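Last touched 25/06/2020. Rough notes, will tidy when theres time.

# traltholm-gigs

Listings and closure data for small live music rooms in Traltholm and Clutwood. One row per show. 819 rows right now. Covers pubs, basements, one church hall, the back of a record shop.

## Why

Rooms keep shutting and the listings go with them. Venue site goes down, poster gets painted over, and a year later you can't tell who played. Started in January from a box of old gig guides. Grew from there.

## Files

- `shows.csv` – the main one
- `rooms.csv` – one row per room, with open/closed status
- `acts.csv` – names as billed, plus a merged name if we're sure
- `sources/` – typed-up text from gig guides, flyers, door sheets
- `fix_dates.py` – run this first, see below

## Columns in shows.csv

| column | what |
|---|---|
| `show_id` | number, never reused |
| `room_id` | matches rooms.csv |
| `date` | night of the show |
| `headline` | as billed |
| `support` | split on semicolons |
| `door_price` | blank = unknown, 0 = free |
| `source` | guide, flyer, door, memory |
| `sure` | 1 to 5, 5 is best |

Anything with source `memory` gets a `sure` of 3 or less. No exceptions, even if you were on stage that night.

## Quick start

```
python fix_dates.py shows.csv > shows_clean.csv
```

Needs Python 3.7 or later, nothing else. Writes to a new file, leaves the old one alone. Shows that ran past midnight go under the night the doors opened. Older rows were a mess on this – mostly fixed.
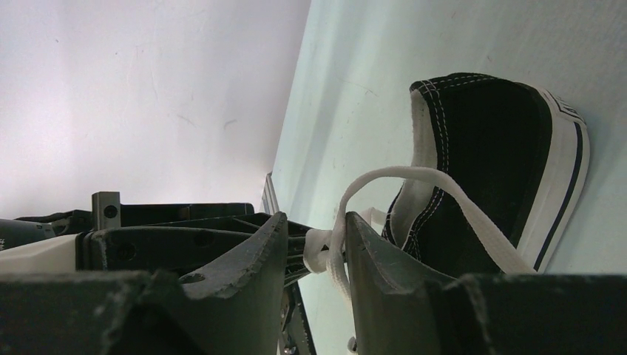
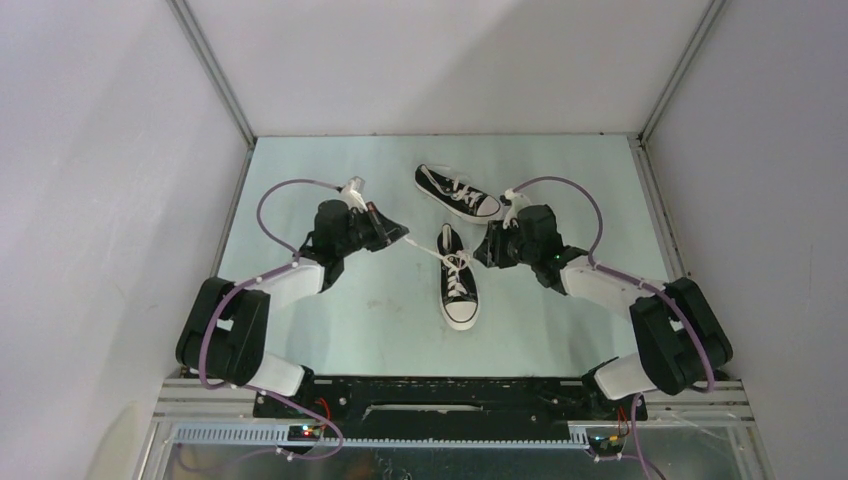

## Notes from users

Peng: The Clutwood rows have a problem with double bills. When two bands shared top spot you've put one in `headline` and the other in `support`, and it looks like alphabetical order decided it. That makes half the local acts look like they never headlined anything. Can we get a `co_headline` column? I have door sheets for most of those nights and can send the text over.

Yes, fair. Column is going in next version. Until then check `sources/` if billing order matters to you. Door sheets very welcome, plain text is best.

## Known problems

- Flimance (the Clutwood basement) moved once and kept the name. Both adresses are under one `room_id` for now. Needs splitting.
- Open mic nights only listed if a feature act was named.
- `closed` in rooms.csv means no shows and no plan to reopen that we could find. Rooms dark this spring are marked `paused`. Please don't change paused to closed without a source.
- Prices are what was printed. Nothing adjusted. Student prices ignored.
- Band name spelling is all over the place in `acts.csv`. Merged names are cautious – better two rows than one wrong one.
- Cancelled shows are in there with `headline` filled and a `c` at the end of the `show_id`. Yes that breaks "number". Will fix.

## Adding rows

Open an issue or send a pull request. One room per pull request, otherwise it takes forever to check. Say where the info came from. Links are fine but paste the text too, links die.

No private info on door staff, bookers or punters. Stage names only in `acts.csv` unless the act billed themselves otherwise.

## License

Data is CC BY 4.0, script is MIT. Flyer artwork isn't ours and isnt in the repo, text only.

## To do

- `co_headline`
- split Flimance
- second pass on the Traltholm pub rows, esp. the free shows
- get the church hall dates out of the newsletter scans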